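4. Odd plates and who gets to keep them

4.1 What people meant by "a set"

I went into this part of the fieldwork thinking that "a set" was the easy word. I'd ask people in Drindden whether they had one, they'd say yes or no, and then we could move on to the interesting stuff. That plan lasted one kitchen. The first person I asked told me she had a full set, opened the cupboard, and started handing me plates in four different patterns. When I asked which ones belonged to the set she looked at me with some pity and said, "All of them. They're the ones we use."

After that I stopped putting the question that way. In the 22 households I visited, "set" could mean a group of matching pieces bought together, but it could also mean everything on the lower shelf, everything that came from one relative, or everything that fits in the dishwasher (I heard this last one a lot, and always from people under forty). Vendula Kolář ran into the same thing in her earlier study of linen closets, where "matching" sheets turned out to be sheets that had been washed together long enough to fade to the same shade. She suggested that I treat the word as a claim about belonging and leave the pattern out of it. I've followed her advice here, and I'll use "factory set" when I mean pieces that were made and sold to go together.

Factory sets were around, of course. Most of them came from Hudec, the housewares store on the main street, which for years sold boxed dinner services to couples getting married. Hudec boxes have a way of surviving their contents. Three people showed me the box with Christmas ornaments in it and only then remembered that they'd once had the plates.

4.2 How a stray arrives

I'm calling any piece without partners a "stray." It's my word, though several people picked it up from me and one of them now uses it for her brother-in-law. Strays came into kitchens by a handful of routes and the most common, by a long way, was food. Somebody brings over soup, or half a cake, and the dish it came in stays behind. Everyone I spoke to knew they were supposed to give such dishes back. Nearly everyone had at least one they hadn't returned, and they could tell me whose it was, what had been in it, and how long the window for returning it gracefully had been closed.

Haf Sayce, a retired bus driver who lives in the part of town called Idow, explained the window to me over a very long cup of tea. In her view you've got until the next time you see the person. If you see them and don't have the dish with you, you mention it. If you see them twice and haven't mentioned it, the dish is yours, and you have to hide it when they visit. She then showed me the oval dish she hides. (It was a nice dish. I'd have hidden it too.)

The second route was the death or move of an older relative. Here the pieces came in bunches, but hardly ever as complete sets, as siblings tended to split things up. Diệp Vương described dividing her aunt's dishes with two cousins in a single afternoon in March. Nobody wanted to break up the dinner service, so they left it on the floor and divided everything else first – the soup spoons, the tea things, a stack of small saucers no one could place. Then it got dark and they were tired, and they dealt out the dinner plates like cards. She told me she has regretted this ever since and also that she wouldn't do it differently, because when she eats off one of those plates she assumes her cousins might be doing the same.

The third route was breakage in reverse. A set loses members until the last one left is a stray itself, without ever having moved. I hadn't expected people to feel so strongly about these. Zoltán Magyar had a single soup bowl left from the service his parents ate from, and he wouldn't let me wash it after lunch. He washed it himself, dried it, and put it back on a shelf with nothing on either side of it.

4.3 Combinations

Once strays are in the house they have to be used with something, and this is where my notes get thick. I ended up with almost 1000 pages of them, and I'd guess that a third are about what goes on top of what.

The layering of a bowl on a plate was the combination I came across most often, and it hardly ever involved two pieces from the same factory set. A white bowl with blue decoration sitting on a pink plate (Figure 1) is as typical as anything I could offer. People rarely saw a pairing like this as a choice. When I asked why that bowl was on that plate, I got answers about reach and size: it was next in the pile, it fit, the rim catches the drips. Only when I proposed a swap did preferences come pouring out. I'd say, well, would you put it on the striped one instead? And suddenly there were rules! The striped one was for toast. The striped one was his. The striped one made the bowl look dirty.
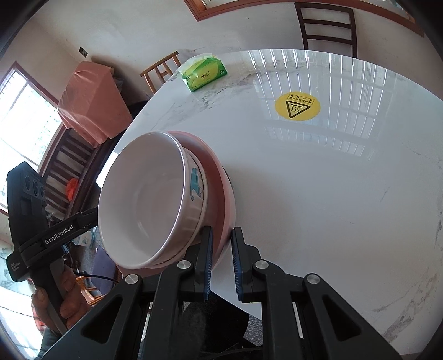 I came to like the swap question so much that I went back and asked it in the homes I'd visited before I thought of it. It worked far better than asking people what they liked, which mostly got me shrugs. A shrug is a fair answer to a question about taste from a stranger with a notebook, but a proposed mistake is very hard to leave alone. Svetozár Bartoš, who had told me twice that he didn't care what he ate off, got up from his chair and physically moved a cup away from a saucer I had suggested for it. He said it was "a coffee saucer." I asked what made it one, and he said that it had always had coffee on it.

History of use came up again and again as the thing that settles a pairing. Color mattered less than I'd expected. I had gone in with a neat little scheme in which people would sort their pieces by color first, then by shape, then by where they came from, and I even had a worksheet for it with boxes to tick. I abandoned the worksheet early on. People would happily put clashing colors together every morning for years and then object to a pair of near-identical whites on the grounds that one was for guests.

There were exceptions. In one shared apartment above the old Rana bakery, the tenants had agreed on a rule that everything on the table had to clash as badly as possible, and they kept a running contest about it. I enjoyed my evening there enormously and I don't think it tells us much about anyone else. It does show that people know perfectly well what the ordinary expectations are, since you can't break them that thoroughly by accident.

4.4 Guests

Guests change everything, or people say they do. All but a few of the people I interviewed told me that they'd put out matching plates for company. Then I would come to dinner, and the plates wouldn't match. At first I put this down to my own standing (by the third visit I was clearly no longer company), but the same thing happened on evenings when other people had been invited and I was just there peeling potatoes.

What I saw was a kind of sorting at the last minute. The host would start with the factory set, run out, and fill in with strays, and then there'd be some fast and almost silent shuffling to decide who got which. The strays went to family. Within the family they went to whoever was least likely to remark on it, usually the host, sometimes a teenager. In Drindden the guest gets the matching plate and the person who cooked eats off whatever's left, and I saw that hold in homes that agreed on nothing else.

The one person who reversed it was Haf Sayce. She gives the strays to guests on purpose, each one picked out ahead of time. Her argument is that a matching plate tells you you're one of 40 people who might have turned up, and an odd one tells you she thought about you. I asked which was mine. She'd been giving me the same plate since my first visit, with a small chip on the rim turned to the far side, and I hadn't noticed.

4.5 A note on throwing things out

I haven't said much about disposal because people didn't do much of it. Chipped pieces moved down in the world, from table to plant stand to garden shed. Svetozár Bartoš keeps screws in what used to be a gravy boat. When a stray did leave the house for good it generally left the way it had come, under somebody's leftovers, headed for another kitchen. I tried to follow one of these, a shallow dish that Diệp Vương sent out with dumplings in it, and I lost track of it after the third house. Each of the people who'd had it was sure that it had gone back to its owner. They named different owners. I take up the question of who they named, and how those names line up with who cooks for whom, in Section 5.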